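3. 회중의 응답과 템포: 트랄트베리(Traltberg) 합창제의 사례

그림 2. 연한 녹색 책상 위의 종이컵과 투명 플라스틱 병.
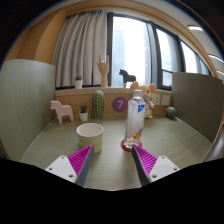 에텔카 시포시(Etelka Sipos)는 연구진과의 대화에서 가스펠의 템포는 지휘자의 손보다 객석의 박수에서 먼저 정해진다고 했다. 악보에 적힌 숫자는 첫 네 마디까지만 유효하고, 그다음부터는 듣는 사람들이 노래를 끌고 간다는 것이다. 우리는 이 말에 단번에 끌렸다. 합창 음악의 템포 연구는 대부분 지휘자와 성가대의 관계만 다루어 왔고, 응답하는 회중을 연주의 한 성부로 취급한 경우는 드물었기 때문이다. 이 절에서는 그의 주장을 녹음 자료로 확인해 본다.

3.1 자료

분석 대상은 트랄트베리 합창제에서 1996년 이후 녹음된 가스펠 공연 가운데 16곡이다. 객석 1000석의 대강당 공연과 70석 규모의 타나(Tana) 예배당 공연을 함께 골랐다. 두 공간은 잔향이 뚜렷하게 다르고, 회중이 박수를 치는 방식도 전혀 다르다. 대강당에서는 뒷좌석의 박수가 늦게 도착해 박이 넓게 퍼지는 반면, 예배당에서는 모두가 거의 한 점에서 손뼉을 친다. 이 차이가 녹음에서 얼마나 생생하게 들리는지, 처음 자료를 틀었을 때 우리는 분석을 잊고 끝까지 듣고 말았다!

곡마다 독창자의 선창, 성가대의 응창, 회중의 박수와 외침을 따로 표시했다. 표시 작업은 두 사람이 독립적으로 진행했고, 의견이 갈린 대목은 함께 다시 들으며 정리했다. 오르간과 드럼이 겹쳐 박수가 잘 들리지 않는 구간은 제외하였다.

3.2 뱀프 구간에서의 가속

가장 흥미로운 결과는 뱀프(vamp), 즉 짧은 화성 진행을 되풀이하며 감정을 쌓아 올리는 구간에서 나왔다. 예배당 녹음에서는 박수가 성가대보다 한발 앞서 빨라지고, 드럼이 그 뒤를 따르며, 성가대가 마지막으로 합류하는 순서가 되풀이해서 나타난다. 시포시의 말과 놀라울 만큼 잘 맞는 대목이다. 특히 코르테스(Cortés) 성가대의 공연에서는 독창자가 한 음절을 길게 끄는 동안 회중이 먼저 새 템포를 잡고, 독창자가 그 위에 다음 구절을 얹는다. 몇 번을 들어도 짜릿한 순간이다.

대강당에서는 사정이 조금 복잡하다. 가속은 분명히 일어나지만 그 출발점은 대개 드럼이다. 객석의 박수는 뒤따라오다가 반음 위로 전조하는 순간에야 무대와 맞물린다. 회중의 주도권은 공간의 크기에 따라 다른 시점에 드러난다고 보는 편이 타당할 것이다.

3.3 느린 찬송의 경우

반주 없이 시작하는 느린 찬송에서는 박수 대신 짧은 외침이 구절 사이를 채운다. 심사이드(Simside) 교회 성가대의 녹음에서는 외침이 나올 때마다 독창자가 다음 구절의 시작을 늦추고, 그 여백에 새로운 장식음을 넣는다. 같은 선율의 2절이 1절보다 길어지는 것도 이 때문으로 보인다. 다만 이런 곡은 자료 안에서 수가 적어 일반화하기는 이르다. 다음 절에서는 장식음의 유형을 나누고, 외침의 위치와 어떤 관계가 있는지 살펴본다.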